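Bondton shuts its pop-ups for a month, and the sky stays up

11/19/23

Anyone who has tried to read a web page lately knows the drill. You arrive, you get half a sentence in, and a box slides over the words to ask whether you'd like ten percent off something you haven't seen yet. You hunt for the X. The X is pale gray on slightly paler gray. By the time you've closed it, a chat bubble has opened in the corner to say hi.

Bondton, which sells shelving, drawer liners and other storage goods online, decided to find out what would happen if it stopped. For the whole of May, the company switched off every pop-up, slide-in, countdown clock and exit offer on its site. It published the results this week in a short write-up that has been passed around marketing departments with the kind of hush usually saved for layoffs.

The short version is that visitors stayed longer, read more and signed up for the newsletter anyway, using a plain form at the bottom of the page that the company admits it had forgotten was there.

Before the test, Bondton's site ran 22 separate prompts. The write-up lists them all, and the list is a good read if you enjoy archaeology. One was a holiday banner for a holiday two years gone. Another asked people to rate their experience four seconds after they arrived, before they could reasonably be said to have had one. Three were set up by a former agency and could not be turned off until somebody found the password.

The sign-up form, working alone, brought in 507 new subscribers during the month. The pop-ups had been collecting more addresses than that, but the company went back and checked how many of those people had ever opened an email. The figure was low enough that the write-up describes it only as "humbling."

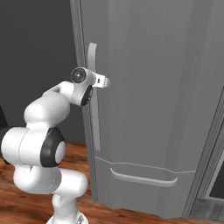

Did sales go down while the pop-ups were off?

Sales held steady. Fewer orders used a discount code, so the company kept a little more money from each one, and the number of orders barely moved from the month before.

That last point has caused some muttering. The case for the pop-up has always been that it annoys people but works, much like a car alarm. If it annoys people and doesn't work, a lot of slide decks will need to be redone.

Menik, which makes the software that ran most of Bondton's prompts, took the news with good grace and a long blog post. The post argues that the prompts were badly timed, badly worded and aimed at the wrong people, and that the answer is smarter prompts. To read the post, you first have to close a box inviting you to a webinar.

To be fair to Menik, it has a point about timing. Bondton's own numbers show that most visitors never came to buy anything in the first place. They came to check how deep a drawer liner should be, or to find the return address, or because a search engine dropped them there by mistake. When the company surveyed 500 of them, 63 percent said they were "just looking something up." A person looking something up doesn't want a coupon. They want the thing they looked up, and then they want to leave and go have lunch.

What the quiet month seems to have done is let those people get their answer. Visits to the help pages ended sooner and ended well, and complaints to customer service dropped. A fair number of the lookers came back later and did buy something, which the company found out only by asking them at checkout. Its tracking tools had filed most of them under "lost."

The staff had adjustments to make too. Weekly meetings had long opened with a review of pop-up performance, and with nothing to review, the first meeting in May ended early. The second one was canceled. Somebody used the hour to fix the search bar, which had been returning wall hooks for every query containing the letter H.

Other sellers are now poking at the idea with a long stick. Driremell, a kitchenware site, says it will try a two-week version on its recipe pages, where readers currently pass through an offer, a survey and a video before reaching the ingredients. Tsuchiya, which sells paper and pens, said it had never used pop-ups and didn't quite see what the news was. It has not been invited to speak at any conferences.
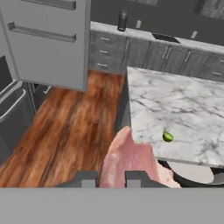 What comes back and what doesn't

Bondton is not going fully monastic. The cookie notice stayed up throughout the test, on the advice of the lawyers, and one prompt has returned since: a small line of text above the cart that says when shipping is free. It doesn't slide, bounce or count down. The company says it may also test a back-in-stock alert, to be shown only to people who ask for one, an idea it presents with a certain pride.

The chat bubble is still under discussion. Customer service would like to keep it. Marketing would like it to stop greeting people. A compromise is being worked out under which it will sit in the corner and say nothing until it is spoken to.

The full write-up is on the company's site. It opens right away, and you can read the whole thing.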